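Kelville Automation Bulletin
13 December 2018

Working with filled bottles: Issue 2 of the practice note

Issue 2 of the Nesau practice note on handling liquid containers in two-arm cells takes effect at Kelville in March. Issue 1 was written when most of our test items were solid blocks and empty packaging, and it treated a bottle of water as one more object of known weight. The new issue gives filled containers a section to themselves. It has 11 clauses. Six are carried over with small changes in wording and five are new.

The review drew on 1,849 logged attempts from the Bugti cells. Each log entry holds the joint positions, the grip width, the views from both wrists and the chest-height view, and a free-text remark by the operator. The remarks were the most useful part. A large share of the aborted attempts had no fault code at all; the operator had stopped the arm by hand on seeing a fingertip approach the bottle at a poor height, or on losing sight of the bottle's edge against a pale table. Issue 1 gave no guidance on either case, so operators each applied their own rule.

The main changes are set out below. The full text is held with the cell documents and replaces the printed copies of Issue 1 in the folder at each station.
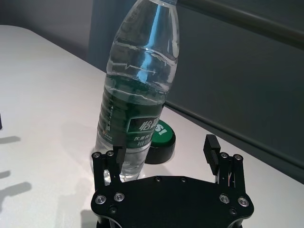 Container condition (clauses 1 to 3)

Only sealed containers may be used for pick, lift and transfer work. The cap is to be tightened by hand and checked by tilting the bottle over a tray, away from the cell, before it is placed. Containers with a damaged base or a crushed wall are to be discarded. A soft single-use bottle changes shape under load, and one that has been gripped many times no longer behaves like a new one; clause 2 therefore asks for the number of gripping cycles to be written on the session sheet, with replacement at 45 cycles.

The fill level is to be recorded as full, part full or empty. Issue 1 asked for a weight in grams. In practice the scale was kept in another room and the figure was often copied from the previous sheet. The review preferred a coarse entry that is correct.

Labels stay on. Several operators had been removing them to obtain a uniform surface, but a clear bottle with no label gives the wrist views very little to work with, and the printed band is often the only part with a firm outline. The direction in which the label faces is to be varied between attempts and does not need to be recorded.

Approach and clearance (clauses 4 to 7)

Both grippers are to be fully open before either one enters the working area above the table. The approach is made in two stages. In the first, the gripper is brought level with the intended grip height and halted with the bottle in line with the opening between the fingertips. In the second, it advances along that line at the reduced speed set in the cell file. Rotation of the wrist is not permitted in the second stage. If the line is wrong, the arm is withdrawn and the first stage is repeated.

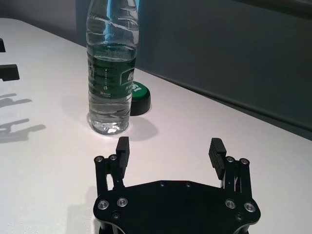

Wrist view with the fingertips held wide apart and the bottle ahead, slightly left of centre.

Grip height is now given as a band on the container, where Issue 1 gave it as a distance from the table. The band runs from the middle of the body to the start of the shoulder. Gripping close to the base is allowed only when the task sheet calls for it, for example when a bottle is to be steadied by one arm while the other works on the cap. The neck is not to be used for lifting a filled bottle.

Clause 6 deals with neighbouring items. Where the task sheet places a second object on the table, the operator is to confirm that both fingertips can pass it along the planned line. A wrist view can hide a low item behind the bottle, so this check is made from the chest-height view or by eye from the side of the cell. Items that are not on the task sheet are to be entered on the session sheet if they are left in place. Issue 1 asked for them to be removed in all cases, which was widely ignored and produced sheets that did not match the recordings.

Clause 7 covers two-arm work. Only one arm may be in the second stage of an approach at any time, unless the task is marked as a joint lift. For a joint lift, the two grippers are brought to the halt position separately. The operator checks that both are open and that neither is touching the bottle, and then releases them together.
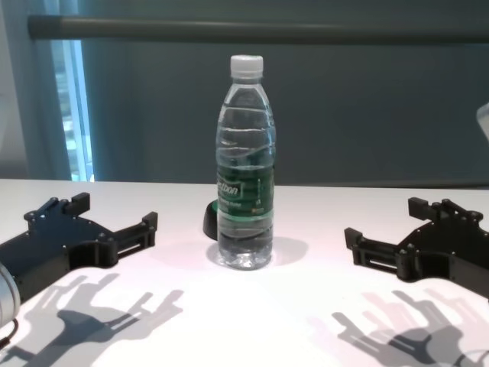

The halt position must be held long enough for the operator to look at both wrist views in turn. No minimum time is laid down. The draft contained one, and trial users at Gundico reported that operators watched the clock instead of the views, so it was taken out before issue.

Light and background (clauses 8 and 9)

Clear plastic and water remain awkward for the cameras. Bright streaks on the shoulder and ribs of a bottle move as the wrist moves, and objects seen through the water are distorted. On a white table under strong overhead light, the grippers also throw shadows with several offset edges. None of this is a fault in the cell and clause 8 does not ask for it to be removed. It asks that the lighting be left unchanged for the length of a session and that any change between sessions be noted.

Clause 9 forbids the use of hand lamps during an attempt. A lamp may be used while setting up, provided it is switched off and taken off the table before the arms are enabled.

Inspection and spills (clauses 10 and 11)

Fingertip pads are to be wiped and looked over at the start of each session. A ridged pad with a worn or lifted edge is to be changed before filled containers are handled. Screws on the finger linkages and mounting plate are checked with the correct driver on the usual inspection round; they are not to be tightened by feel between attempts. Thin wires running through a linkage are to be checked for slack with the finger fully open and again with it fully closed.

After any leak, the arms are stopped and isolated before the table is dried. The shared practice of parking the arms high and wiping beneath them is withdrawn. The grippers are then inspected with the power still off, starting with the linkage slots, where water can sit unseen. The session may resume once the inspection has been signed on the sheet.

Points left open

Carbonated drinks and glass bottles are outside the scope of Issue 2. So are open cups, for which the Nesau note on pouring still applies. The reduced speed in clause 5 has been kept at its earlier value while Gundico completes its own set of logs.

Session sheets in the new layout will be placed at the stations in March. Old sheets should be used up until then, with the cycle count written in the margin. Comments on the wording go in the Bugti log under the heading "practice note", quoting the clause number.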